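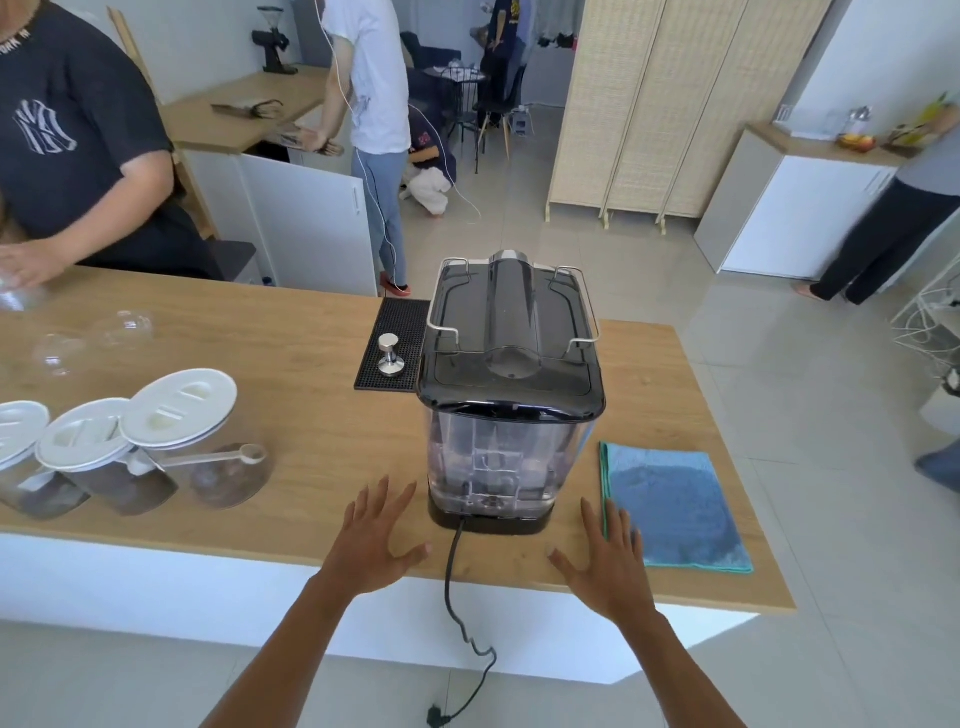
Is the Kairys kit worth it for a school robotics club? For a club that meets every week and wants kitchen-type tasks, I'd say get one. For a single weekend event, skip it.

Background – I run the after-school group with Rozália Hegedűs, 21 kids, mostly new to this. We bought the Kairys task kit in August, $529 with the lesson binder. This term's project is coffee. Students record the job by hand first, then write out the steps, then try to get the arm through them.

What's good. The binder. Short units, plain words, a checklist on every page. Kids who hate reading manuals used it without me nagging. The recording software (Teno) starts fast and saves by itself, we've lost one session total and that was a dead battery.

The start pose rule is smart too. Both hands flat on the counter, fingers spread, then go. Sounds fussy but it makes trimming the clips so much easier. Leave the tamper on its mat and the cloth folded at the side before each take, otherwise the step lists dont match up between teams.

Not so good. Clip naming is a mess, long strings of numbers. No way to rename in bulk. The scoring sheet for the Flunau meet is out of date and support took 53 hours to send the new one. Also the unit on cords is half a page – ours wanted way more, a power cord hanging off a counter is the hardest thing in the whole project.

Spare grip pads are sold seperately. Order them with the kit.

Four stars. Would buy again, would not pay for the extended plan.

Posted September 22, 2020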